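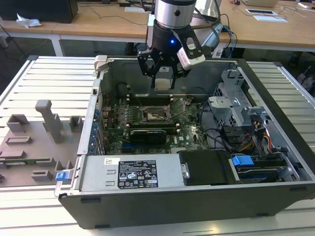

Page last changed: November, before the second lab block

Unit 9: Learning insertion as a correction to a scripted motion

Reading for this unit: the Altomus cell manual, sections on force limits and recovery, and the handout from Unit 3 on compliance control. The notes assume you can write down the impedance law without looking it up.

9.1 The problem

Desktop computer disassembly and reassembly is used in this course as a contact task with tight clearances and poor access. An open tower on its side gives the arm one free direction of approach. Everything else is walls, cables, brackets and cards. The CPU socket, the memory slots and the expansion slots all lie on the same board, but each has its own clearance, its own stiffness and its own way of failing. A controller tuned on one of them seldom carries over to the next.

A fully scripted motion fails when the case is placed with a small offset or when the part sits slightly rotated between the fingers. A fully learned policy needs many more demonstrations than a class can collect in one term. The method in this unit takes the middle course. The scripted motion stays, and a learned term is added to it close to contact.

9.2 Notation

x is the tool pose, x_s(t) is the scripted pose at time t, and f is the wrench at the wrist after gravity compensation. The learned correction is written d. The commanded pose is

x_c(t) = x_s(t) + g(z) d(o, f)

where o is the image feature vector, z is the height of the tool point above the nominal contact plane, and g is a gate that is 0 in free space and rises to 1 near the plane. We use a linear ramp. A smooth ramp was tried and made no difference that we could measure.

The correction d has four components: two in the plane of the board, one along the approach axis and one rotation about it. Tilt is left to the impedance controller. Students regularly ask for tilt to be included. Doing so widens the action space and gives the policy a way to jam the part against the slot wall, and the passive compliance already handles tilt errors of the size found in this cell.

9.3 The cell

The course cell is called Grestlow in the scripts and in the booking sheet. The arm hangs from the top of the frame, above the rear of the case, which leaves the front of the bench open for changing parts. The base frame for all poses is fixed to the slatted aluminum surface. The gray 3D-printed fixture board to the left of the computer lies on that surface and has its own frame, named "fix" in the configuration file. Poses on the fixture must be given in "fix" and poses in the case must be given in "case". Mixing them is the most common error in submitted work, and the symptom is a constant offset that the correction then partly hides.

The "case" frame is estimated at the start of every session. The estimate uses three points on the inner metal walls. Do not use the plastic latches as reference points. They move.

Cables from the arm leave toward the right. Any scripted path that turns the wrist far in the other direction will pull on them, so the joint limits in the Grestlow configuration are narrower than the ones in the arm's own manual. Leave them as they are.

9.4 Data collection

Each demonstration starts with the part already held and the tool at the approach height. The operator guides the last stretch of the motion by hand controller while the scripted trajectory runs underneath. What is recorded is the difference between the two, which is the training target for d.

The data set for this unit has 300 demonstrations. Of these, 173 contain at least one contact outside the target area followed by a recovery. They were kept on purpose. An earlier version of the set held only clean insertions, and the policy trained on it had no useful output once it touched the wrong edge: it pushed down until the force limit stopped it.

Case placement was varied between demonstrations within the marked range. Lighting was left to change during the day. Part rotation in the fingers was not varied on purpose, and the set should be treated as weak on that point.

9.5 Training

The image encoder is frozen. Only the small network after it is trained, with the wrench history added at its input. The loss is the squared error on d, with the rotation component scaled so that its spread over the set matches that of the planar components. Without the scaling the rotation is ignored, and the effect is easy to miss in the total loss. Plot the components separately.

Split the data by session. A random split over time steps places near-identical samples on both sides and gives a validation error that means nothing. A random split over demonstrations is better but still shares the same case pose estimate between training and validation. The Arkico scripts split by session by default. If you write your own loader, you have to do this yourself.

Wrench readings are filtered before they enter the network. The filter delay must be the same at training time and at run time. The logged data are already filtered, so apply the filter once in the live loop and never when reading logs.

9.6 Result

Three conditions were compared in the cell: script alone, script with spiral search, and script with the learned correction. The pattern was the same for each of the target parts. With the case close to its nominal pose, all three finish and the script alone is fastest. As the offset grows, the script alone fails first. Spiral search goes on working for longer, but its contact time rises steeply and it drags the part across the surface of the board or slot while it searches. The learned correction keeps its contact time nearly flat up to the edge of the range covered by the data, and then fails abruptly.

The abrupt failure matters for how the method should be used. The correction gives no signal that it has left its range. In the Grestlow cell a plain check is used: if the sum of corrections over an attempt passes a set bound, the arm retracts and the case frame is estimated again. The bound was chosen from the training data and was not tuned on the test runs.

A second finding concerns the wrench input. Removing it hardly changes the result on large offsets, where the image carries most of the information. On small offsets it makes the result clearly worse. At that stage the fingers and the part block much of the view of the slot, and force is the only reading that still changes.

9.7 What the result does not show

All runs used one model of case. The interior layout is therefore the same throughout, and the encoder may be using features far from the slot, such as the edge of the drive cage or the power supply. A masking test supports this suspicion: covering the outer part of the image lowers the success rate even when the slot itself remains visible. Transfer to a different board layout has not been tested.

Insertion was judged by final depth and final force. A part that is seated but badly aligned electrically would count as a success under this rule.

9.8 Exercises

1. Derive the closed-loop stiffness seen by the part when g = 1 and d is linear in f. State the condition under which the learned term makes the contact unstable.

2. Retrain with the recovery demonstrations removed. Report the force profile of failed attempts as well as the success rate.

3. Replace the linear gate with a step at the same height. Explain the jump in the commanded pose and suggest a change to the gate that removes it without changing the network.

4. Repeat the masking test with the mask applied during training. Compare the validation error per component with the table in the Fujimoto lab sheet.

Submit code and plots together. Logs stay on the cell computer and should be referred to by run number.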